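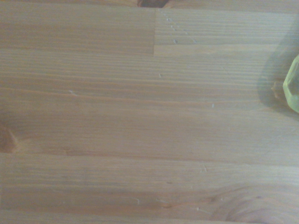

3 min read

By Amerley Eshun, May

I get asked about my pine table more than anything else in the house, so I thought I'd put all my timber bits and pieces in one spot. None of it is fancy. Most of it I learnt by wrecking things first!

Pine is soft. You can dent it with a teaspoon if you're cranky enough. My favourite fix for a small dent is a damp cotton hanky and a warm iron. Lay the hanky over the dent, press the tip of the iron on it for a few seconds, lift, have a look, and do it again if the fibres haven't come up. Let it dry overnight, then rub it back with 400 grit, always along the grain. It won't do a thing for a proper gouge where the wood is torn (for those I use a bit of matching filler and put the fruit bowl on top).

White rings from cups are usually moisture sitting in the finish. I rub in a dab of plain mayonnaise, leave it while I do the dishes, then wipe it off. Yes, it smells like a sandwich. Black marks are another story, they've gone right into the timber and you'll be sanding.

For oiling I do two thin coats, one on Saturday arvo if I'm organised and one on Sunday. Thin, thin, thin. My first go I poured it on like salad dressing and the table stayed tacky for up to 28 days, with every bit of fluff in the house stuck to it. Wipe off whatever hasn't soaked in after 15 minutes or so. And please lay your oily rags out flat outside to dry, one layer, away from anything that burns. Don't scrunch them up in the bin, they can heat up and catch fire all by themselves.

Crumbs in the joins: an old toothbrush, dry. Candle wax: ice cube in a freezer bag until the wax goes hard, then flick it off with an old library card. Biro: I'm still looking, so write in if you've cracked it.

Sticky label glue comes off with cooking oil and a bit of patience. Try it somewhere hidden first though, as raw pine will drink the oil and leave you a dark patch.

Elie Haddad wrote in after my last page to say he washes his chopping boards in very hot water and they've all gone banana-shaped. Elie, wet both sides! Quick wash, both faces, then stand the board on its edge so the air gets round it. Mine live behind the kettle.

Next time it's drawers that stick, and what I do with candle stubs.

Contact Amerley | © Follosura Home Notes | Back to top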